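Print this page | E-mail to a friend

Office news: the ground floor, two months on

The new layout at Bronley has been in use since August, and most of what we planned is now in place. A few things have moved since the last newsletter, so please read this even if you sit upstairs.

The round white tables are for short meetings and for lunch. They can't be booked. If you need a table for more than an hour, use one of the rooms behind the stairs, which go through the Luseter calendar as before. Chairs tend to drift away from the round tables during the day – please put them back when you leave, whatever color they are. Borghild Eide has had several complaints from people who came down at noon with a tray and found nowhere to sit.

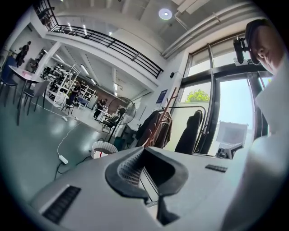
The white shelving in the middle of the floor stays where it is. There was a proposal to push it against the back wall, but Herman Wibisono measured it up and we would lose the walkway to the workstations. The shelves are open to all teams. Label your boxes with a name and a month. Anything without a label at the end of the month goes to the storeroom, and after 12 weeks it goes out.

Small white desks are shared and should be cleared by 6 p.m. Monitors stay, everything else goes with you. Eulalia Lucero has ordered 16 more lockers from Alhassan for those who don't want to carry things home. They are 3 inches deeper than the old ones and will take a laptop bag standing up.

Noise carries from the floor up to the mezzanine more than we expected. Please don't lean over the railing to talk to people below, and don't hang coats or bags on it. Phone calls of any length belong in the booths.

Questions about furniture go to Luuk De Haan, extension 173. Lighting faults still go to Hipólito Figueroa – tell him which row, and whether it flickers or is out completely.

We use cookies to remember your newsletter settings. Accept | Manage preferences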